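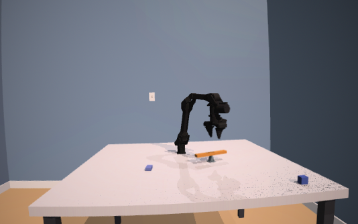 Rendering: black robot arm with a two-fingered gripper, white table.

Kanach to reopen in old Miranda building, private rooms upstairs

8 Jan 2018 | Food & Dining

Kanach is coming back. The Armenian restaurant, closed since its lease ran out in June, has signed for the old Miranda building on Honimar Street and plans to be serving dinner there before spring. No firm opening date. The owners say they want the gas inspection done first.

Miranda, for anyone new to town, was the supper club with the green awning and the long zinc bar. Dark for years. The bar stays. So does the pressed tin ceiling in the front room, which had been painted over at least twice and is being stripped a panel at a time. The awning was past saving and a new one is on order, same green.

Downstairs will be the regular dining room, 1,583 square feet of it, a good bit bigger than the old place. Upstairs goes to parties. There are 2 private rooms, one facing Honimar Street with the tall windows and a smaller one at the back over the courtyard. A folding wall between them opens up for weddings and rehearsal dinners. Smaller groups can take just the back room, which has its own stairs down to the courtyard.

The menu is mostly the one regulars know. Lamb dumplings in yogurt, grape leaves, the eggplant with walnuts, flatbread from the oven. The kitchen is adding a grill, so expect more skewers and a whole trout that was only ever a weekend special before. Lunch will be short to begin with, soups and sandwiches on the flatbread, and may not start until a few weeks after dinner does. Brunch is a maybe. The apricot cake is back, yes.

Group menus start at $13 a head for a spread of small plates at lunchtime and go up from there. Dinner prices for groups haven't been set. Wine list is being redone and will lean on small growers, with a few bottles from Armenia that the old place had trouble keeping in stock. Full bar too, which the old place didnt have. The liquor license is transferred already.

Table booking goes through Wemodex, the same online system used by several other restaurants downtown. It isn't switched on yet for Kanach. Party bookings will be by phone or in person only, and a deposit is needed to hold either of the upstairs rooms. The restaurant says 700 people have signed up on its mailing list to hear when tables open, and that list gets the first week.

Gift cards from the old location will be honored. Bring the card itself, a reciept won't do. Anyone who had a party deposit down when the doors closed and never claimed it should call before the opening, the owners say they still have the paperwork and will either pay it back or move it to a new date.

Parking is the usual Honimar Street story. Meters out front until six, free after. The lot behind the building is shared with the shoe repair and the print shop, and restaurant guests can use it evenings only. Step-free entry is from the lot side, through the courtyard. A lift to the second floor is in the plans but won't be ready for opening night, so larger parties needing step-free access will be seated in the front room downstairs for now.

Hiring has started. Servers, line cooks, a baker for the early shift, and a host for weekends. Apply at the building, side door, afternoons. Some of the old crew are returning, including most of the kitchen.

Dinner hours at first will be five to ten, closed one night a week, which night to be decided. Sidewalk tables are waiting on a city permit and are not likely until the weather turns anyway. The courtyard should open in June, with a shorter menu off the grill and no reservations out there.

We'll post the opening date when we have it.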